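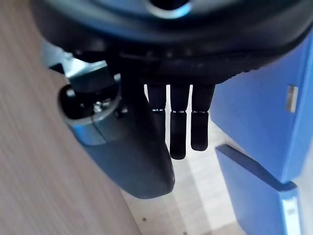 Have you ever seen your own face in the back of a spoon and wondered why you can't see it in a slice of toast? I wonder about things like that all the time, usually at breakfast. It all comes down to what light does when it lands on something. Light travels in straight lines, and when it hits a surface, some of it bounces off and some of that bounced light gets into your eyes. Look at the silver ring near the top of the picture, where there's a thin, pale curve of light. A smooth metal surface sends lots of light off in the same direction, so if your eye is in the right spot you get a big bright dose of it. The dark, curved parts have a shine too, only it's softer.

Think about bouncing a ball. On a smooth playground it comes up just where you expect. Now try the same thing on a heap of rocks (I did this in Lubis when I was 11 and lost the ball in a ditch). It goes off sideways, or backward, or straight at your sister. Light does much the same. On a very smooth surface, all the light in a beam bounces off together, like a marching band turning a corner. On a rough one, it scatters every which way.

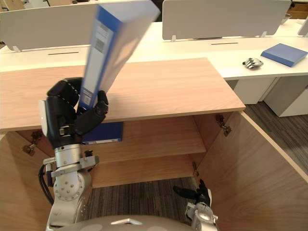
Grown-ups who study light call the first kind of bounce specular reflection and the second kind diffuse reflection. You don't have to remember that, but "specular" is a great word to say at dinner! Most things do a bit of both. An apple has a small white patch where it shines, and the rest of it just looks red.

So is a sheet of paper rough? It feels pretty smooth to me. But if you look at paper through a microscope, you see a great tangle of tiny plant fibers, all crisscrossed like a bird's nest. To light, that's a heap of rocks. So you can read a page from nearly anywhere in the room, and you will never use it to check your hair.
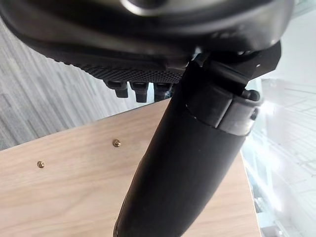 Small bumps on a black surface, with three blocky tabs underneath.

Black things are a funny case. Black paint or plastic soaks up most of the light that lands on it, and you'd think that would be the end of the shine. But polished black shoes can be super shiny. A little light still bounces off the very top of the polish, and it shows up really well against all that dark.

Try it yourself

You need a piece of kitchen foil, a flashlight and a wall.

1. Tear off a flat piece of foil about as big as this page. Keep it smooth.
2. Make the room dim and shine the flashlight on the foil so a bright patch lands on the wall. Never shine it in anyone's eyes.
3. Scrunch the foil into a ball, gently open it out again, and shine the flashlight on it for 60 seconds while you tip it back and forth.
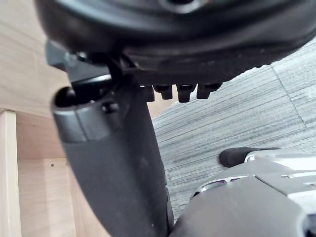
What happened to your patch? Mine broke up into lots of little wobbly ones that slid all over the wall. It's still the same foil, and it still bounces plenty of light, but every tiny crease is now pointing its own way. If you have 2 kinds of foil at home, try them both and see which one makes the wilder pattern.

Next time it rains after dark, look at the street. Water fills in the little dips in the road and makes it smoother, and you get long streaks of color from the traffic lights. I like the green ones best.

Willby for Kids > Science > Light and Color > Why Are Some Things Shiny?

Willby uses cookies to remember which pages you have read. Ask a grown-up before you change the settings. Accept / Settings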